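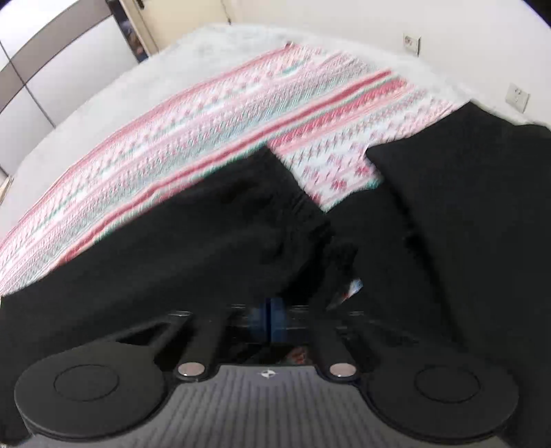

Merja Kiiskinen wants the smoke alarm check moved to the top of the list, and she would also like the landlord's part kept separate from the tenant's part. Both done in this version.

Bedroom Safety Checklist for Furnished Rentals, with Comments
February 15, 2023
By Nelli Sjöberg
13 comments | 6 shares

Use one copy per bedroom. Mark each line OK, FIX or N/A and write the room number on top. The comments come from our last walk-through of the Furkerberg building.

PART A — LANDLORD

1. Smoke alarm
- Sounds when the test button is held
- Date on the back is under ten years old
- Not painted over
Comment: Two alarms failed the button test. One had a dead battery. The other was past its date and was replaced the same day.

2. Window
- Opens fully without a tool
- Stays open by itself
- Nothing tall or heavy in front of it
Comment: Room 157 sticks at the halfway point. It was planed in July and it sticks again. Alfredo Mangubat will look at the hinge side this time.

3. Outlets and cords
- Cover plates whole, no scorch marks
- Plugs sit tight
- No cord under a rug or pinched behind the headboard
Comment: Check behind the headboard with a flashlight. The bed has to come out from the wall for this. Put it back with a hand's width of space.

4. Door
- Latches and opens from inside without a key
- Swings clear of furniture
Comment: OK in all rooms.

PART B — TENANT

5. Space heater, if used
- Three feet from bedding, curtains and clothes
- Plugged into the wall, never a power strip
- Off when you leave or go to sleep
Comment: Veikko Peltonen asked if a heater with a tip switch can stay on overnight. No. The tip switch only helps if it falls over.

6. Bed and bedding
- Frame bolts tight, slats in place
- Blankets clear of lamps and heaters
- Electric blanket lies flat, with nothing piled or folded on top while it is on
- Clothes put away or kept well back from the bedside lamp
Comment: Folded clothes on an ordinary blanket are fine. The rule is for heated ones. 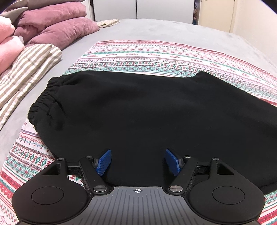
7. Chargers
- Phone and laptop charge on a hard surface
- No frayed cable ends
Comment: Most common FIX on the sheet. Kaisu Hakala has spare cables at the desk — ask before you tape an old one.

8. Dresser and shelves
- Anchored to the wall
- Heavy items in the bottom drawers
Comment: Anchors missing on the Ankrah dressers in the two end rooms. On order.

9. Way out
- Clear path from bed to door in the dark
- Tenant knows the second exit
Comment: Shoes and bags were the usual problem.

Return signed sheets to the desk. Anything marked FIX in lines 1 to 4 gets a call the same day.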